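Trevier project, software meeting, Jun 8, 2021
Minutes: Martim Falcão

1. Planner
Louro now replans in 200 ms, which got a cheer. The grasp scorer still prefers the head of the valve to the stem. Saseck to try weighting by surface normal. 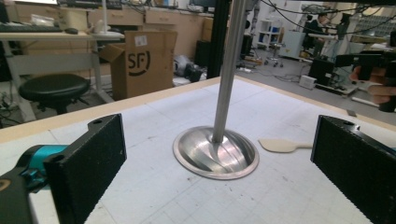 The new weighting goes in behind a flag so that Flindale can keep their branch as it is until December. Lovely work on the replay tool too, scrubbing through both wrist streams together is a joy.

2. Perception
Depth drops out on polished metal. Agreed to fuse 3 views before segmenting and to log the confidence map at 60 Hz. Martim very keen to see the plots!

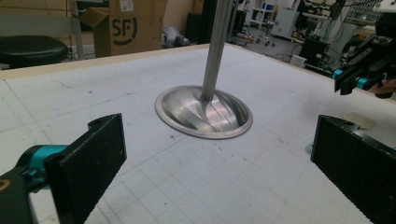
Item 2: valve standing on its head, stem upright.

3. Actions
Martim: merge time sync fix, 2 reviewers.
Saseck: scorer flag and tests.
Flindale: send calibration files.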